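Against the Tidy Shelf
By Oldřich Kubíček

My sister-in-law has paid $420 for a set of matching bins. They came with a booklet, and the booklet came with a philosophy. Everything in the house is supposed to have a home, and every home is supposed to have a label, and once that is done a person is supposed to feel lighter. She has had them since July. I asked her last week whether she felt lighter and she said she felt like she couldn't find the scissors.

I have nothing against bins. I own bins. What I object to is the claim that has grown up around them, which is that a sorted house produces a sorted mind. It gets repeated in magazines, in waiting rooms, on the radio in the hour when they run out of news, and it is nearly always repeated by somebody who has a bin to sell or a course to fill.

Take the Sallen method, which is the one in the booklet. You empty a closet onto the floor. You hold each thing for a slow breath. You put it in one of five piles, and four of the piles leave the house. I read the whole booklet twice, looking for the part where they tell you how they know this works. There is a chart. The chart has an arrow going up and the word "calm" next to it. There are no numbers on either side of the chart, so I suppose the calm could be going up by a lot or by a hair.
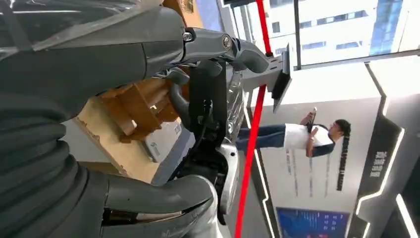

Then there are the surveys. Peltcombe, which makes closet systems, put one out this year saying that 1027 adults had been asked how clutter made them feel and that most of them felt bad. I would too, if a closet company called me at dinner and asked how I felt about my closet. The questions were printed in very small type on the last page. One of them was, "How often does disorder in your home keep you from being your best self?" You could answer sometimes, often or always. Try saying "never" to that survey. There is no box for it.

I wrote to Peltcombe and asked who had picked the questions. I got back a coupon.

People who defend this stuff tell me that it can't do any harm, and for most people I'm sure it doesn't. A weekend is lost, the thrift store gets some sweaters. But I have seen it do a little harm up close. Inese Priedītis lives two floors below me and repaired clocks for a living until her hands got bad. Her daughter came to stay and cleared out the back room as a kindness, working from a library copy of the same booklet. Out went the coffee cans full of springs. Out went the drawer of dead movements that Inese had been picking parts from for most of her working life. To the daughter it was junk, and to be fair it looked like junk. Inese knew every can by the dent in its side.

She wasn't angry. She said the room echoed now.

What the booklet can't see is that a lot of mess is a filing system, only it is kept in the owner's head. The pile on the left side of my kitchen table is bills. The pile under the radio is letters I mean to answer and won't. If you squared those piles up and put them in a nice tray I would stop paying my electric bill within a month. I know this, because it was tried once, by a very well-meaning houseguest, and I sat in the dark for an evening.

I put this to Ikechukwu Effiong, who ran the stockroom of a hardware store for 19 years and has stronger views on order than anyone I know. I expected an argument and I got half of one. He said a stockroom has to be neat for a plain reason -- other people have to find things in it when you're home sick. He'd labeled every shelf himself. Then I asked about his garage and he changed the subject to baseball.

I think he has it right, garage and all. Order is for strangers. An office needs it, a hospital needs it badly, and a shared refrigerator needs it more than either. If four people use one kitchen, then the knives had better go back where the knives go. That is manners. Where I get off the bus is when somebody takes a rule made for sharing and turns it into a test of character for people living alone.

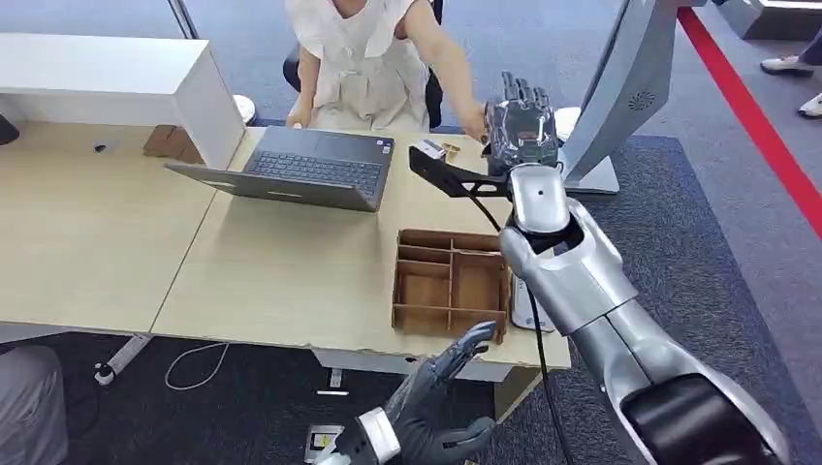 And it is a test of character, whatever they call it. Listen to the words. People "confess" to a messy car. They "let themselves go." They "fall behind" on the basement, as though the basement were out ahead of them, jogging. Kristýna Michalík teaches third grade, and she told me that her pupils now apologize for the insides of their desks before she has even looked. They are eight years old. A desk with a pencil stub and half a leaf in it seems to me about what you'd want from an eight-year-old.

I'll give the other side its due. There are people for whom mess is a real misery, and people whose homes have become dangerous to walk through, and they deserve proper help from somebody trained to give it. A booklet with an arrow in it is no such help. I'd also admit that a clean table is a pleasure. I cleared mine on Saturday to make dumplings and I enjoyed the look of it for the length of time it took to put the flour down.

But a pleasure is a small thing and should be sold at a small price. Flerkitz will now send a "home order coach" to your door, and the first visit is free, and I think we all know about first visits. A neighbor had one. The coach admired the view, opened two cupboards, sighed, and left a quote for $1805. No one had touched a thing at that point except the cookies.

I asked my sister-in-law if I could have one of her bins, since she had several still in the wrapping. She let me take the big one. I've put the letters in it, the ones I won't answer, and I've left off the label. She found the scissors, by the way. They were in the bin marked "Scissors," underneath another bin.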